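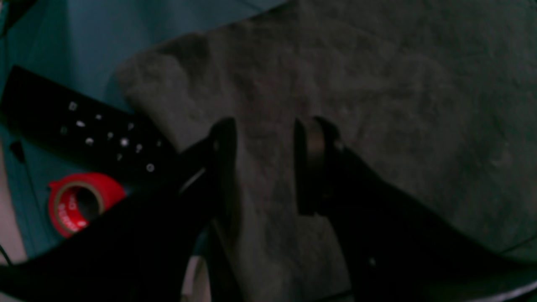 Standby Power Use in the Jorkstead Residence Hall
Project report, Introduction to Energy and Buildings
Mei Doucet

Background

Most electronics keep drawing a little power after they are switched off. A television waits for a signal from the remote, a microwave runs its clock, and a speaker stays ready to connect to a phone. Each of these loads is small, but they run all day and all night. In a dorm the same devices are repeated in room after room.

The college wants its housing to be carbon neutral by 2050. The plan for Jorkstead covers the boiler, the windows and the hallway lighting. It does not say much about what students plug in, and I could not find any measurements of it. My project was to measure standby power in a set of rooms and find out which devices matter and what residents would be willing to do about it.

Method

I asked for permission to visit 36 rooms on the second and third floors. All the rooms on these floors are doubles with the same layout and the same number of wall outlets. Residents signed a form saying I could measure anything plugged in, as long as they were there while I did it.

I used a plug-in power meter made by Zornard, borrowed from the physics lab. For each device I switched it off the way the resident normally would, waited for the reading to settle, and wrote down the watts. Some devices took a while. One game console stayed at a high reading while it looked for updates and then dropped, so I went back and measured it again later the same evening. For devices that jump between two readings I wrote down the lower one. This means my totals are probably a bit low.

I did not measure mini fridges, because they cycle on and off as part of normal use and that is not standby. Laptops were measured closed and fully charged. Phone chargers were measured with no phone attached.

I also asked each resident three questions: which devices they thought used power when off, whether they used a power strip with a switch, and whether they would turn it off at night.

Results

The biggest standby loads were game consoles left in their quick-start mode. After those came older stereo equipment and cable boxes, although there were only a few of either. Televisions were lower than I expected. The newer ones used so little that the meter sometimes showed zero, and the older ones were not much worse. One Pretemier soundbar used more power switched off than the television above it.

Phone chargers were at the bottom of the list. Almost every resident named the phone charger first when I asked which devices waste power. Very few named the console. When I showed them the reading on the meter, several changed the console setting right there, so I made sure to record the first value before saying anything.

Rooms differed a lot. Two rooms with the same layout could have very different totals, and the difference was nearly always one or two devices. The number of things plugged in was a poor guide. The room with the most chargers, lamps and small gadgets had one of the lower totals.

Power strips

Most rooms had at least one power strip, and most of the strips had a switch. Hardly any residents used it. The usual answer was that the strip was behind the bed or desk and hard to reach. A second answer was that the strip also fed an alarm clock or a router that had to stay on.

I tried a simple change in a few rooms where the residents agreed. We moved the television, speaker and console to one strip and put it on the desk or on the wall beside it, and left everything else on another. I asked the residents to switch it off after 9 at night if they were done with it. When I came back in June before move-out, the strips on the desk were still being used – the ones on the wall mostly were not. This was a small test and I would not build too much on it.

Problems and limits

The meter is not very accurate at low readings. My instructor, Dr. Baidoo, suggested measuring several chargers together on one strip and dividing, which helped. The meter is rated for loads up to 3000 watts, so a phone charger is at the very bottom of its range.

Residents who agreed to a visit may care more about energy than the others. I also only visited in the evening, and some devices might behave differently overnight.

Recommendations

Housing should add a short note on console settings to the move-in packet. It costs nothing and would cover the largest load I found. The advice about unplugging phone chargers on the current poster could be replaced with it.

If new desks are ordered, they should have a switched outlet at desk height. I would also like to see the same measurements done in the apartments across the street, where students have full kitchens and bring more of their own equipment.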